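Section 4: Moving a Saved Game to a New Device
Updated April – Zotia Player Guide, Brilwood edition

4.1 Before you start

Progress in Brilwood is stored in two places: a local file on the device and a copy on the Zotia server. The transfer uses the server copy only. Anything earned offline is left behind until the old device has synced.

You will need:
– the old device, charged and online
– the new device with Brilwood installed but not yet opened
– 300 MB of free storage on the new device
– the email address linked to your Zotia account

CAUTION: Do not delete the game from the old device until step 8 is complete.

4.2 Syncing the old device

1. Open Brilwood and wait for the village screen to load.
2. Tap Settings, then Account, then Sync Now.
3. Leave the screen on until the counter reaches 127. Each unit is one block of save data. The number is the same for every player.
4. Write down the transfer code. The code expires after 20 minutes.

Note: If the counter stops partway, close any open trades in the Igwe market and repeat from step 2. Pending trades lock the inventory block. 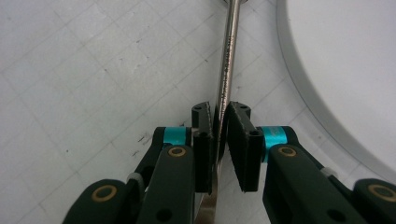 4.3 Loading the save on the new device

5. Open Brilwood. At the title screen, tap Existing Player. Do not tap New Village, which creates a second save under the same email. Enter the transfer code without spaces. Letters are not case sensitive. The code field does not accept a pasted entry, so type it by hand and check it against your note before you tap Confirm. Small characters are easy to misread – use the zoom button beside the field if 8 and B look alike.
6. Wait for the download to finish. The screen may go dark for a few seconds between map regions.
7. When prompted, choose Keep Server Copy.
8. Check the player level, the gem balance and the last quest completed. All three must match the old device.

4.4 Limits

Gem balances above 3,000 are moved in two parts. The second part arrives after the next server reset, early on Saturday. Gems in transit are shown in gray and cannot be spent.

Items from the Urach event are tied to the account and move with it. Screen layout, sound levels and button size are stored locally and must be set again.

4.5 If the transfer fails

Code not recognized: the code has expired. Return to step 2 and request a new one.

Village loads at level 1: the wrong save was opened. Tap Settings, Account, Switch Save and select the older entry. Do not play on the level 1 save, as the first completed quest overwrites the server copy.

Download stops at the Urach region: switch the new device to a different network and reopen the game. The download resumes from the last full region.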